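Your Questions About the After-Prom Night and the Safe Ride Card

Updated 11 February 2025

Hi, and welcome! I run the after-prom night for families at Stuton High, and I also look after the Safe Ride Card that goes home with every junior and senior in the spring. My inbox fills up with the same questions each year (which is fine, I like hearing from you), so I finally put the answers on one page. If yours isn't in the list, write to me through the school office and I'll get back to you, usually the same evening.

What is the after-prom night?

It's a supervised party at the Mosen Center that starts when prom ends and runs until early morning. There's food, music, a movie room, a very competitive ping-pong corner and a prize table. Kids come in whatever they like. Most of them change out of the dresses and suits in the first ten minutes, so pack a bag with sweatpants and real shoes.

Who can come?

Any junior or senior at Stuton High, whether or not they went to prom. I can't say that part loudly enough! Plenty of kids skip the dance and come straight to us. Guests from other schools are welcome too, as long as the guest form is in before the tickets close.

How much does it cost?

Tickets are $8 and that covers everything, food included. If $8 is a problem, tell the front office and they'll hand you a ticket in a plain envelope. I never see a list of who asked.

Can my kid leave early?

Yes, but we call you first. That's the rule I get the most grumbling about from students and the most thank-you notes about from parents. When a student wants to go before the end, one of the adults at the door phones the number on the form and talks to a real person. A text isn't enough. Once they've left they can't come back in, and that goes for running out to the car as well.

So please, please put down a phone number you'll pick up at 2 in the morning.

What's the Safe Ride Card?

It's a wallet-sized card with a local number on it. A student who needs a ride home on prom night calls, and a driver from Sedar Cab comes to get them. Nobody pays at the end of the trip. The fares come out of the fund we raise over the year, and last year we raised $1,592, so we went into prom season feeling pretty comfortable.

The card is good from the afternoon of prom until noon the next day. It works anywhere inside the town limits, plus the lake road as far as the boat ramp. Past that, the driver will still come, but he has to check with me first.

Will I find out if my kid used it?

Not from me. Sedar Cab sends us a bill with the number of trips and the total, and no names go on it. I know some parents hate this answer. I went back and forth on it myself when my oldest was a junior, and I still think the calls would dry up if kids thought a report was coming home behind them. You can always ask your own kid, of course.

Do students have to sign something?

There's a one-page agreement. They agree not to drink, not to drive with anyone who has been drinking, to wear a seat belt and to call if the plan falls apart. You sign a line on it as well, saying you'll come get them (or send somebody) and save the lecture for the next day. Last year 33 students brought theirs back on the very first morning, which made me ridiculously happy.

How do I talk to my teenager about all this without getting the eye roll?

Oh, you'll get the eye roll. Do it anyway! 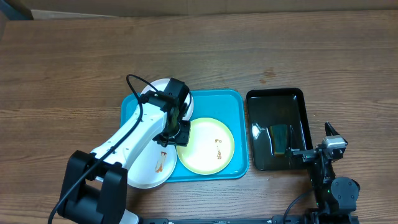

My own talks have gone best when they were short and I had something to do with my hands. Sitting a 17-year-old down on the couch for A Conversation never got me past two sentences. So I'd pick the end of supper, with the plates going back on a blue tray and smears of food still on them, and I'd ask one plain question, like who's driving. Then I'd be quiet for a while. If the answer was vague I'd bring it up again a few days later, same spot, same tone. I think we covered the whole evening that way over two weeks - who's in the car, where they'd be between dinner and the dance, what they'd say if somebody's cousin turned up with a cooler.

It also helps to agree on a code word. Ours was the name of a dog we used to have. If that name showed up in a text, I called right away and demanded my child come home, and I got to be the mean parent. Worked great for us, and it costs nothing.

What do you check at the door?

Bags and coats. We look inside, we're polite about it, and it takes maybe a minute per student. Medication is fine, but it stays with the nurse at the front table, so put it in a labeled bag with your kid's name on it. Inhalers and EpiPens stay with the student. Water bottles have to arrive empty and there's a filling station right inside.

What about food allergies?

There's a spot for that on the ticket form. Higuchi Bakery does our breakfast trays and they label every item. Nuts are kept off the menu altogether. If your kid has something more complicated, send me a note and we'll set a plate aside with a name on it.

Where do I park for pickup?

Use the back lot off the Mosen Center's side street, and pull all the way forward. The front circle is for Sedar Cab and the shuttle only. I know it looks empty at dawn and I know it's closer. Please don't!

Can I help?

Yes! The early-morning shift is the hard one to fill, and it's also the most fun if you ask me, since the kids are all tired and sweet by then. You don't need to have a student in the school. You do need to fill in the background check form at the office, and it can take a few weeks to come back, so don't leave it until the tulips are up. Parents of juniors can't work the door, but any other spot is open to you.

I have a younger kid. When do I hear about next year?

Planning starts up again in August with a short meeting in the school library. We pick the theme, argue over the music and divide up the fundraising. Everyone's invited, and if you only want to come for the theme part, come for the theme part.

My student lost the card. Now what?

Spares are in the basket on the counter in the main office, next to the late slips. They can take one without asking. I'd also have them save the number in their phone and write it on the back of the prom ticket, because a phone at 2 percent isn't much use at midnight.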